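Brick patio, end of winter. Quick notes before I lose them again.

- Sweep first, dry. Stiff broom, diagonal to the rows so you don't drag the sand out of the joints.
- Moss: old kitchen knife or a flat screwdriver. Wire brush is faster but scuffs the faces. Ask me how I know.
- Evergreen needles clog everything. Get them up before rain, not after. Wet ones stick like glue.
- Pressure washer = last resort. Fan tip, hold it way back. You WILL be re-sanding.
- Re-sanding: bone dry bricks, pour, sweep in, tap down, sweep again. Leftover sand goes in a lidded bucket, cats etc.
- Grass creeping over the edging? Half-moon edger, straight down along the concrete. Twice a year is plenty.

Muddy paws. Old towel on a hook by the back door, one per dog. Rinse road salt off thier feet in December, it stings and it wrecks the floor too. 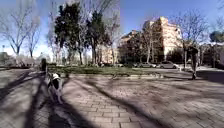 Shady spots go green first, so scrub those seperately. Bucket of warm water, squirt of dish soap, deck brush on a long handle. Keep everybody off till it's rinsed, slippery as heck.

Sunk brick: pry up with two putty knives, add sand under, tamp, drop back in. Check with a level.

Broom lives outside now. Inese's tip, hang it bristles up.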